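Checking Handheld Radios In and Out of a Shared Pool
Neelam Tiwari

These steps apply to a pool of portable two-way radios kept in one charging room and issued by shift. They assume analog units with removable battery packs. Digital units follow the same order, but the channel check is done from the programming software.

What you need
Issue log (paper or spreadsheet)
Bank charger with a slot for each pack in rotation
Multimeter
Dry lint-free cloth and contact cleaner
Spare antennas of the correct band

Step 1. Assign a unit number
Mark each radio and each battery pack separately. Packs move between radios, and a shared number makes fault tracing impossible. Use engraved tags or printed heat-shrink. Do not cover vents, the speaker opening or the battery latch.

Step 2. Inspect the antenna
Hold the radio by the body and turn the antenna gently at the base. It should seat fully with no side play. Replace it if the covering is split or the base turns without tightening. Do not transmit with the antenna removed. 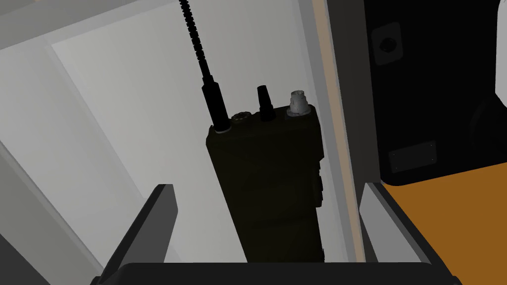

Zolstead Workshop Notes, Issue 9, p. 258

The side controls on a handheld collect grit faster than the top fittings. Press each one several times. A control that sticks or fails to spring back goes on the fault shelf with a written tag, and the log entry is closed as "withdrawn."

Step 3. Check the battery
Remove the pack and wipe the contacts on both sides. Measure the resting voltage and compare it with the value printed in the maker's manual. A pack that reads low straight off the charger should be cycled once and measured again. If it still reads low, retire it.

Step 4. Make a test call
Set two radios to the test channel at low power. Stand at opposite ends of the building, at least six rooms apart if the layout allows. Read the unit number aloud, release the transmit key, and wait for the reply. Log the result as clear, noisy or none.

Noisy in both directions usually points to the location. Noisy in one direction points to the microphone or antenna of the sending unit. Swap antennas before opening the case.

Step 5. Issue and return
Record the unit, pack, time out and name. On return, switch the radio off before seating it in the charger. Leave packs to cool for up to 30 minutes if they come in warm from a vehicle.

Storage
Units out of service for more than a month are stored with the pack removed, at partial charge. Recheck stored packs in March and again at the end of summer.

Corrections to the log template go to Nayeli Ayala.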